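Home Projects Sim Notes Parts Bin About

I finally gave the kitchen cell the tune-up I'd been promising it since March, and I'm so happy with how it's moving now! The cell is called Naidoo, it lives entirely in simulation, and its whole world is one sink, one marble counter and one white arm with a parallel-jaw hand.
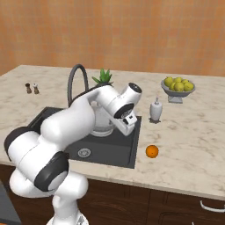
Enville, July 18, 2019

The trouble was the base. I had it parked too close to the cabinets, so every time the arm reached over the sink the elbow had to fold up tight, and the planner would throw out some wild detour. I slid the base back 5 cm, turned it a touch, and bumped the physics rate to 240 steps a second so the fingers would stop buzzing against the glass pitcher.

Then came joint limits (my least favorite job, but so worth it). Joint 6 had the wrong sign on its upper limit — my own typo, sitting there for months. Sulastri Sembiring spotted it in the config while I was still blaming the collision meshes. Thank you, Sulastri!
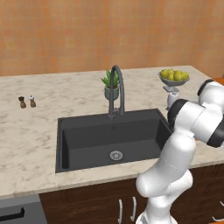
Wrist near the right side of the sink, shakers well out of the way.

I also keep two saved poses now, one for reaching in and one for waiting by the rim, and I run both after every edit to the scene file. If the elbow comes near the counter edge, I look at the base offset before touching anything else. Next up is the faucet mesh, which is far heavier than it needs to be. I'd love to get that done this weekend and post the new settings file.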